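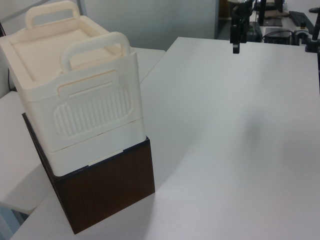
**Stindora verses** are short rhymed greetings written for name days, weddings and new babies in the hill town of Stindora. Each has four lines, and the last must contain the name of the person being greeted. That one rule has led to some gloriously daring rhymes!

## History

The oldest known verses were copied into a household book by Delia Chiriac, a schoolteacher, who gathered 55 of them from her neighbours. Her pupil Tudor Neagu carried on the work in the nearby village of Gadar, and the collection now holds 3,396 greetings, 782 of them for weddings alone.

## Form

A verse opens with a wish for the weather, moves on to the house and table, and ends with the name. Long names are a treat for good rhymers, who may split them over a pause. Wedding verses name both partners, the elder first. In Gadar a fifth line is allowed if the baby is a twin, a habit that Stindora writers still grumble about.

## Printed cards

The Iordache press began selling the verses on folded cards, with a blank left for the name. Bogdan Iordache chose the first set of 10, and Bianca Lungu drew the lively plum-branch borders that collectors adore. New cards come out every April.

## See also

- Gadar cradle songs
- Name day customs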